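Section 4 – First wash, loading and daily use

Griltier 37 built-in dishwasher. For the holiday units at Mesotthorpe, but the same machine is in the Joren Street flats so use this there too. Read section 3 (hoses and levelling) first. If the machine still rocks when you push the top corner, stop, go back.

4.1 Before you switch anything on

1. Take out all the packing. Foam block under the bottom basket, two strips of tape on the spray arm, plastic bag round the cutlery holder. The bag gets missed every time.
2. Cold tap under the sink – open it all the way. Half open gives you the E2 light.
3. Look at the drain hose. Needs a high loop, fixed up under the counter, before it drops to the waste. No loop, dirty water comes back in.
4. Run your hand under the inlet joint. Any damp, quarter turn with the spanner. Don't go mad, the washer splits.
5. Power on at the wall. Switch is in the cupboard to the left, behind the bin.

CAUTION: The door is not a step. Not a shelf either. The hinge springs are 870 to order from Kaczorowski and they take weeks.

4.2 Salt and rinse aid

1. Bottom basket out, put it on a towel.
2. Unscrew the salt cap (anticlockwise, it's stiff).
3. First time only – fill the salt well with water. Then salt, using the funnel, until it's full. Water will spill over, that's normal.
4. Wipe the spilled salt off the floor of the tub. Left there it pits the steel.
5. Cap back on tight. Run a Rinse cycle right away, empty.
6. Rinse aid goes in the flip lid inside the door. Fill to the line. Dial starts at 2, leave it unless glasses come out streaky, then go up one at a time.

Note: dishwasher salt only. Table salt has stuff in it that clogs the softener. We've had one gone already.

4.3 The empty run

1. Nothing in the baskets. No tablet.
2. Intensive, press Start, shut the door within a few seconds.
3. Stay in the kitchen for the first 7 minutes. Listen for filling, then a hum, then the spray. A grinding noise is usually a bit of foam in the pump – turn it off and see 4.7.
4. When it's finished open the door a crack, let the steam out, then check the cupboard floor for water with a dry paper towel.

4.4 Loading

Scrape, don't rinse. Bones, rice, fruit stickers in the bin. The sensor reads how dirty the water is and if you've pre-washed everything it picks a short cycle and the one greasy pan stays greasy.

1. Bottom basket first. Plates standing up, one per slot, all facing the middle.
2. Big plates to the outside, side plates in the centre.
3. Pots at the back, upside down, handles in.
4. Top basket – cups, glasses, small bowls, all tipped so water runs off.
5. Cutlery handles down, except sharp knives. Those go flat on the top or get washed by hand.
6. Spin both spray arms with a finger. If they hit something, move it.

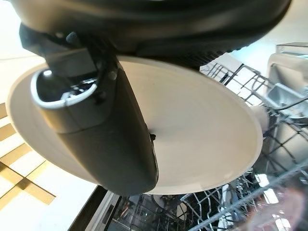

White plates, at the open dishwasher and over the sink. 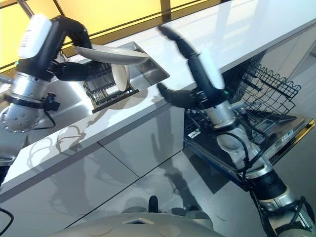 Not in the machine: wooden boards, cast iron, anything with a gold edge, the crystal in the dining room cabinet at unit 2, thermos cups. Plastic tubs on top basket only and only if they say so underneath.

Note: the top basket has two heights. Lift both sides together till it clicks. One side up and one side down and it will jam on the runner, and then someone yanks it.

4.5 Picking a cycle

Quick – lightly used cups and glasses. No drying to speak of.
Eco – the everyday one. Long, but cheapest. Use this overnight.
Auto – mixed load, family dinner sort of thing.
Intensive – pots, baked on cheese, roasting trays.
Rinse – holding a half load until tomorrow.

1. Tablet in the door tray, lid clicked shut. Not loose in the bottom.
2. Cycle button until the light is next to the one you want.
3. Delay if you need it. Each press adds an hour.
4. Start, close door.

To cancel, open the door slowly, hold Start till the lights go out, close again, wait for it to drain. Put a new tablet in, the old one is gone.

CAUTION: opening mid-cycle – hot water and steam. Crack it, wait, then open. Keep kids back.

4.6 Unloading

Bottom basket first. Otherwise the water sitting on the mug bottoms drips all over the clean plates. Leave the door open a hand's width afterwards so it airs out, specially in winter when the units are shut up.

4.7 Filter – every changeover

1. Bottom basket out.
2. Twist the filter cylinder left, lift.
3. Seperate the fine mesh from the coarse cup.
4. Hot tap, soft brush, drop of detergent. No steel wool.
5. Feel in the sump for glass or foam. Wear a glove.
6. Back together, twist right until the arrows line up. If it lifts out when you pull, its not locked.

Door seal gets a wipe with a damp cloth, bottom edge mostly. White vinegar run once a season, a cup standing upright in the top basket, Intensive, nothing else in there.

4.8 Lights and what they mean

E1 – door not shut properly. Usually a handle sticking out.
E2 – no water. Tap, then kink in the hose.
E4 – water in the base tray. Turn off at the wall, turn off the tap, call.
Salt light stays on after filling – give it a couple of washes. Still on, cap's loose or the salt has caked.

Calls go to Heidrun Berchtold for Mesotthorpe, Eugeniusz Ziółkowski for Joren Street. Numbers are inside the pantry door. Have the serial number ready, it's on the right edge of the door, have to open it to see.

Closing up in October: see section 6, the hose has to be drained first.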